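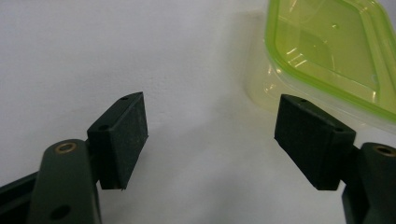

Gripper tool checks for the kitchen bench

These rules apply to any hand-held gripper used on or near food surfaces. Mihret Feyisa keeps the current copy; send changes to her.

Before use
Wipe both fingertip pads with a damp lint-free cloth, then a dry one. Do not use solvent on rubbery pads.
Open and close the fingers 43 times by hand. Stop if a pivot clicks or drags.
Check each bushing. It must sit flush in its hole - press it with a thumb, never with a screwdriver tip.
Clear the table except for the items in the task. Thin plastic containers go at the back, at least 200 mm from the starting point of the tool.

Load limits
Plastic containers: 400 g including contents.
Flat metal parts: 100 g, gripped across the short side only.
No glass. No open liquids.

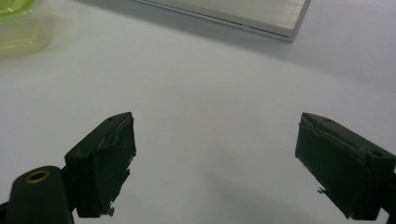
Replace a pad covering when the loose edge can be lifted with a fingernail. Trimming the flap is allowed once, and the trim goes in the log with initials. Do both fingers in the same session, or the grip will pull to one side.

Pads used on metal are not used on food containers until they have been cleaned again. Bethel Tilahun asked for a separate set for the Honmont bench in August; until it arrives, do the food items first.

Store the tool with the fingers open.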